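Do People Read the Spec Block? My Project on Watch Listings

Why I picked this

I bought my first mechanical watch last year and spent way too long reading product pages before I did it. Every page had the same wall of text: case size, crystal, water resistance, lug width (I had to look that one up!). I kept wondering if anybody else was reading all of it or if I was just weird. So when we had to choose a topic for our consumer research class, I went with that.

What I did

I put together listings for four watches and named them myself, so no one would bring feelings about a real brand into it. They were the Gakasus, the Grillton, the Strand and the Parnora. Each one got three versions of its page. Version A was the classic spec block, all run together. Version B had the same facts in a table. Version C was a short paragraph in normal sentences, with the numbers tucked in where they fit.

Then I sent the survey link around campus and to a couple of watch forums, and left it open through February. I ended up with 1,120 usable responses. I was hoping for 3,000, which in hindsight was pretty ambitious for somebody with no budget and one group chat.

Everyone saw one watch in one version, then got a few questions with the page hidden. How wide was the case? Is the crystal sapphire or mineral? Could you swim with it? I wrote most of those questions in my room over break, and rewrote the swimming one so many times that I can still recite it.

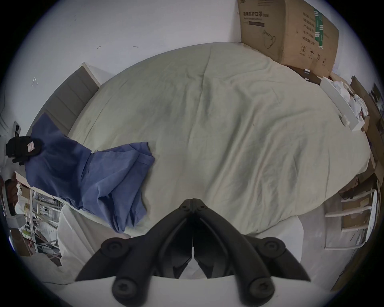 What I found

The table won for memory. People who saw Version B got the case width right more often than the other two groups, and it wasn't very close. Version A came last on almost everything, except that forum people did fine with it. I guess if you've read a hundred spec blocks you know where to look.

Version C surprised me. People remembered less from it, but they said they liked the watch more – even the Parnora, which I had made kind of boring on purpose (plain white dial, no date, 38 mm). Water resistance confused everybody in every version. Lots of people who saw "30 meters" said yes, you can go diving with it. Please don't!

What went wrong

I forgot to ask whether people were on a phone or a laptop. The table looks squished on a small screen, so that could matter a lot, and I can't fix it now. I also gave the Strand a longer description than the others by accident, so I left its Version C answers out of the comparison.

What I'd do next

I'd add a fourth version with the table on top and the paragraph under it, and I'd ask about price too. I left price off every page and got a bunch of comments asking for it.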